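Glaze book, February, started 6.40 am before it got too warm in the shed

Opened the kiln. Celadon batch on the Covton clay. Colour better than last firing, less swampy, more of a grey-green. Still crazing on every tile with the thick dip. Thin dip ok so far but have put them on the windowsill to ping away for a week before I beleive it.

Base recipe same as last page, 100 g dry batch, plus extra silica on the second row. Sieved twice. Should have used the finer sieve, there's grit in the bottom of the cup and one tile has a little volcano on it. Mixed with rainwater from the tank as the bore water was doing odd things to the slop (went to junket overnight).

Tiles dipped by Trygve Boström, who counts slower than I do, so his coats are heavier. Need to agree on a count or use the metronome.
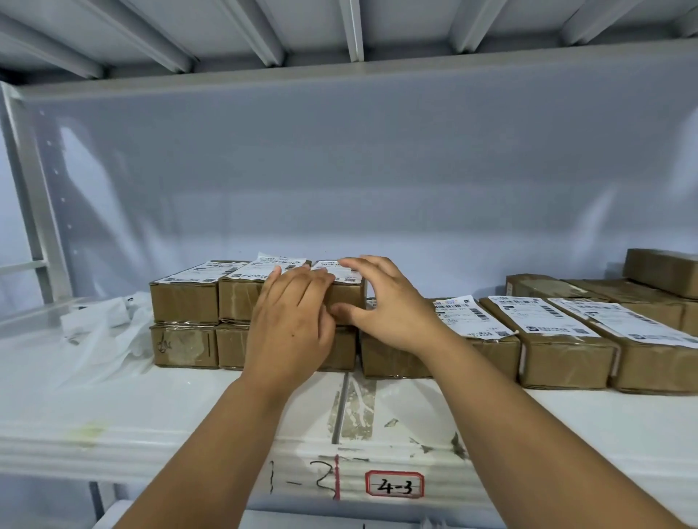

Why craze on the thick coat and not the thin one, if it's the same glaze on the same body?

Same mismatch in both. Glaze shrinks more than the clay on cooling and sits in tension, and a thick layer has more of that tension stored up so it cracks sooner. Thin one may just be late. Fix is in the recipe, more silica or swap some of the sodium spar out, and then the boiling water/ice water test to hurry things along.

Cooling: turned the Sekevico controller down to 70 an hour through the top part, then off and lids shut till morning. Slower cool has given a softer surface on the iron tiles, nearly satin. Like it. Not sure it's the cooling though, cone on the bottom shelf was over further than the one up top, so may just be more heat work down there. Repeat with the same tiles swapped.
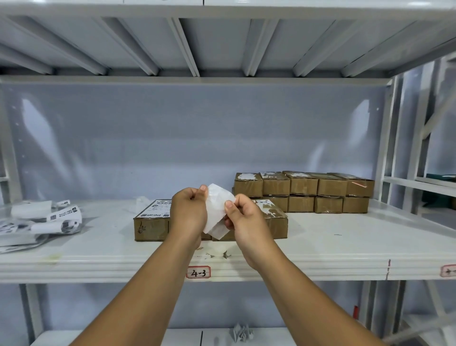

Next round is a line blend, sodium spar to the Cellon frit, 9 cups, every cup a 100 g batch again so the numbers stay easy. Tile marks under the foot in iron oxide wash, not pencil, pencil burns off and we lost a whole row that way last winter. Board spots need marking too. A short code like that 4-3 would do it, black marker on a white label with the red border, row first then place in the row. Write the same code in this book against the recipe. Trygve wants names insted of codes. Have said no.

To do
- more cones, nearly out
- wash the kiln shelves, bottom one has a drip
- weigh the frit BEFORE wetting anything
- buckets lids, the tenmoku has skinned over
- ask about bulk silica, around a bag's worth, split the freight
- check windowsill tiles again after tea, listen as well as look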